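Home / Authors / Interviews
Maham Baloch on translating a book about numbers

Maham Baloch spent four years translating "The Merchant's Zero," a popular history of arithmetic by Kamol Petchrat, published in English by Skustia in April. It runs to almost 300 pages and has very few equations.

She did not train as a mathematician. "I studied languages and I kept a dictionary of math terms on my desk," she says. "By the second chapter I had stopped opening it. Petchrat writes about people doing sums, and the words are mostly ordinary ones."

The book follows the way written numbers moved along trade routes, through account books, customs lists and school exercises. Baloch's favorite chapter is the one on market arithmetic.
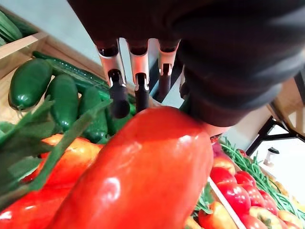
A red bell pepper on a produce display.

"He spends 28 pages on how sellers worked out a price when the weights came out uneven," she says. "I had to do every calculation myself before I could translate it. I found two slips that way and wrote to him. He agreed with one of them."

They worked mostly by letter. Petchrat does not like to discuss a draft over the phone, and he answered her questions in batches of 30. Some replies were a single word. Others went on for pages and ended up in the notes.

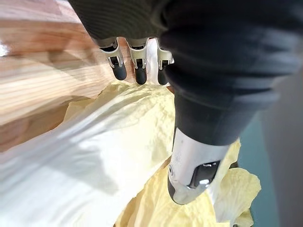 The hardest part was the puns. Petchrat makes a running joke out of a word that can mean both "remainder" and "leftovers," and English would not hold it. "I tried for weeks and then I let it go," Baloch says. "There is a different joke in chapter six that he never wrote — he says he prefers it."

She is firm that the book is for general readers. Her sister read the proofs and skipped only the appendix on long division.

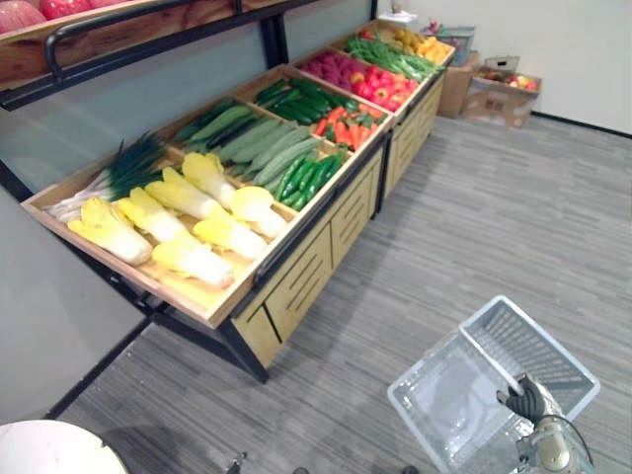 Baloch has already started on his next one, a shorter book about calendars and the people who had to correct them. It has no English title yet. "I'm on the first chapter, and it is all leap years," she says. "I have the dictionary out again."

The Merchant's Zero, by Kamol Petchrat, translated by Maham Baloch. Skustia, paperback.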